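3.2 颜色作为归类线索

收纳研究里有一个让我们着迷的老问题：人究竟凭什么决定一件小东西该进哪个盒子？Abdelaziz 早年在 Alaoui 厨房项目中提出过“口头规则先行”的看法，认为整理者会先在心里给每个容器起名字，再按名字放东西。我们很喜欢这个假设，它简洁，也容易检验。可是真正开始看桌面整理的记录以后，情况要丰富得多，也有趣得多！

本节分析的材料来自 Romico 语料中的桌面部分，共1804次放置，涉及143种小件物品，以瓶罐、盖子、夹子、文具和零散包装为主。容器一律是敞口的塑料收纳盒，不贴标签，不写字，彼此只在颜色和摆放位置上有区别。不贴标签是 Kettani 坚持的。她在预备阶段发现，一旦盒子上出现文字，参与者几乎立刻停止商量，照着字放就完了，而我们想看的恰恰是商量的过程。

先说命名。参与者很少用功能来称呼盒子，至少开头不会。他们说“蓝的那个”“红的那个”，说得又快又自然，过了一阵才出现“放罐子的”“放杂物的”这类叫法。从颜色名过渡到功能名，通常发生在同一个盒子里已有2件相似物品之后。这个门槛低得令我们吃惊。按照口头规则先行的假设，功能名应当出现在放置之前，而记录里的顺序大多相反：东西先放进去，名字随后才长出来。

再说物品自身的颜色。浅蓝色盖子进蓝盒子的倾向十分明显，即便罐身与盒子毫无相似之处。我们把这种情形称为“盖子牵引”。盖子面积小，却往往是一只罐子上颜色最整齐的部分，罐身印刷多而杂，反倒不容易拿来做依据。Ekska 小组在衣物整理中报告过类似现象，他们观察到的是领口和袖口的颜色。两类材料相差这么远，结果却能互相呼应，这一点我们格外珍惜。

盖子与罐身分开之后的去向更值得细看。多数参与者把盖子和罐子当作一个整体，放进同一个盒子，有人还会特意让罐子直立靠后，把扁平的东西留在前面。少数人把所有盖子集中到一处，理由是“找起来方便”。两种做法在随后的取用任务中各有长处：前者取整套时快，后者补配缺失的盖子时快。我们不打算评判高下，只想指出，选择哪一种与参与者平时做饭的频率有关，与年龄关系不大。

图3 三色收纳盒的桌面布置：蓝、红、白三盒并列，蓝盒内直立一只浅蓝色盖的小罐。 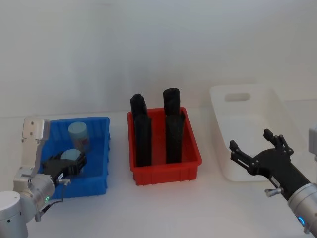
位置的作用比预想中弱。在三盒并列的布置下，我们原以为居中的盒子会因为顺手而装得最满，结果居中优势只在前8次放置中可以看到，之后便被颜色和已有内容盖过。换句话说，位置影响的是“第一件放哪里”，而第一件一旦落定，后面的物品就有了可以投靠的邻居。Collelora 的抽屉实验里也有一个类似的早期阶段，持续时间更长，可能与抽屉需要反复开合有关。

白色盒子的情况单独说明。它常被当作“其他”，承接那些颜色说不清、用途也说不清的物品。有意思的是，参与者并不觉得自己在用一个剩余类别，事后访谈时他们会给出相当具体的解释，例如“这些都是还要再看一眼的”。Kettani 建议把这一类改称“待定”，我们采纳了这个叫法，后文的编码表也据此修订。待定类的物品在整理末尾常会被重新翻出来，其中一部分回到蓝盒或红盒，另一部分留在原处，并得到一个新的名字。这些迟来的名字在不同参与者之间差异最大，也是整套材料里我们读得最开心的部分，3.3节将逐类讨论。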